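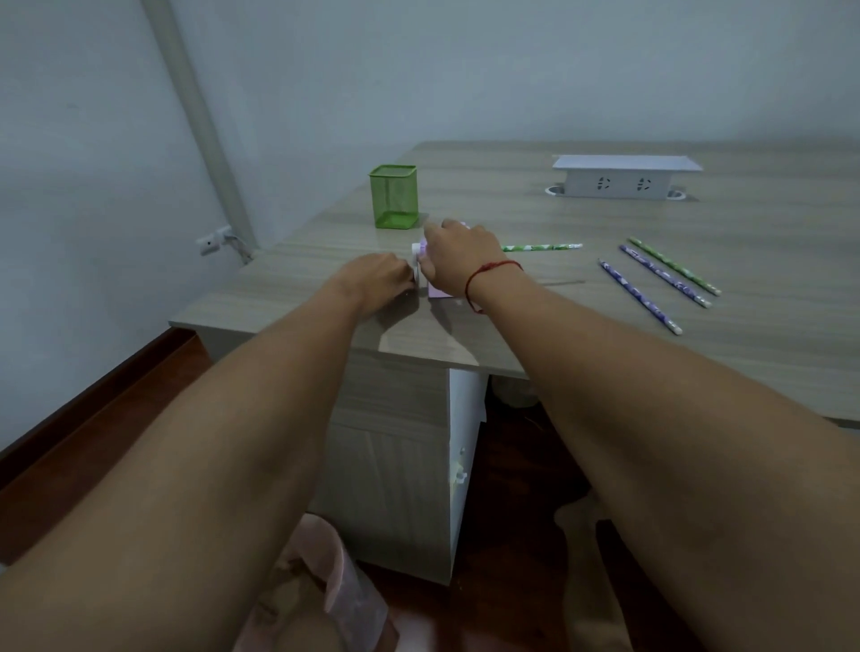 Desk task at the Leemans open day: both hands on the sharpener, pencils to the right.

I went to the Leemans open day in Turkville in August, mainly for the manipulation work. Gaëtan Millet ran the session on Geno, their two-arm controller, which learns from recordings of people doing small household jobs.

Pencil sharpening is a harder task than it sounds. One hand has to hold the body still against the torque from the other, and the feed force has to stay low or the lead snaps. Millet's group budgets 5 newtons for the feed and takes 100 recordings per task before training starts.

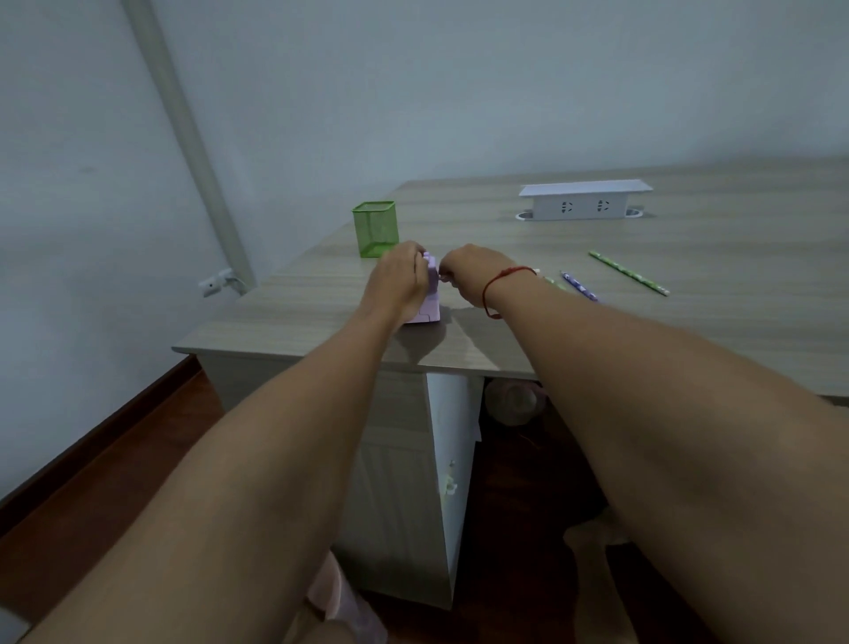

The turning phase is where most of the errors come from. A person regrips between half turns without thinking. Geno has to find the regrip point from wrist angle and vision, and the fingers hide most of the pencil at that moment. Millet's fix is to segment each recording at the regrip and train 2 policies, one for each side of it. I asked about switching latency and didn't get a figure.

The Nulgate arms were running a drawer task next door. Backlash in the wrist joint was audible from the doorway. Slides are promised by email, and I'll add the segmentation diagram when they arrive.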